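Floor Mats, Bench Mats and Other Things That Save Your Back

I spent most of May redoing the workshop, and the cheapest change turned out to be the one I love most: mats! On the floor, on the bench, under the vise, in front of the sink. If you have a bare concrete floor and sore knees, start there and worry about the fancy storage later.

Get the floor mat bigger than you think you need. Mine was cut to the exact length of the bench, and I spent a week stepping off the end of it every time I reached for the clamps. Add 2 feet if you have the room. Beveled edges are worth paying for too, especially if you push a cart or a shop vac around.

New rubber mats smell, and I mean really smell. Unroll them outdoors on a dry day, wash both sides with warm water and a squirt of dish soap, rinse, and stand them on edge to dry. A second wash with a cup of white vinegar in the bucket helped mine a lot. If the corners curl, roll the mat the opposite way overnight and then weigh the corners down with paint cans.
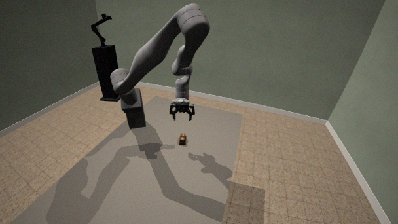
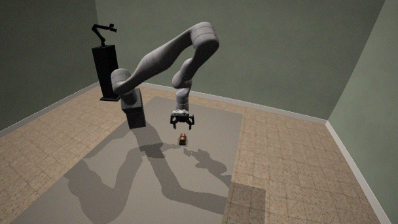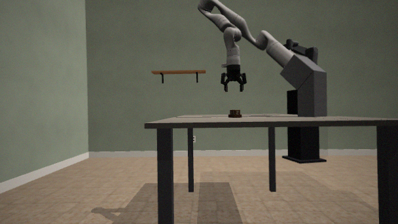

Now for the bench top. A thin mat keeps small screws from rolling away, and it's so much quieter when you set down a hammer (my whole house thanks me). I bought the plain gray one from Callola and cut it with a sharp utility knife and a long straightedge. Go slow and make light passes - around 5 will get you through without the blade wandering. Pressing hard on the first cut is how I ruined a perfectly good piece.

Skip the glue! A few strips of double-sided tape along the back edge hold it fine, and you can still lift the front to brush out the sawdust. Do that more often than seems necessary. Grit under a mat will scratch a nice bench top before you notice, and a damp rag left underneath will leave a stain. Ask me how I know.

For cleaning, a plastic dough scraper is fantastic. It lifts dried glue without cutting into the surface, and it costs next to nothing. Grease comes up with dish soap and an old toothbrush. Keep acetone and paint thinner well away from foam mats, which go gummy and never recover. Finishing work goes on a sheet of scrap cardboard at my place, and the cardboard goes in the trash once it has dried flat outdoors.

Offcuts are the best part. Put a square under each foot of a noisy compressor, line a drawer of chisels, or glue a strip inside the jaws of a vise so it stops chewing up soft wood. I even lined the shelf where the Allden jars of nails live, and now they stay put when I slam the door. The last scrap went under the dish rack in the kitchen, where it has been catching drips ever since.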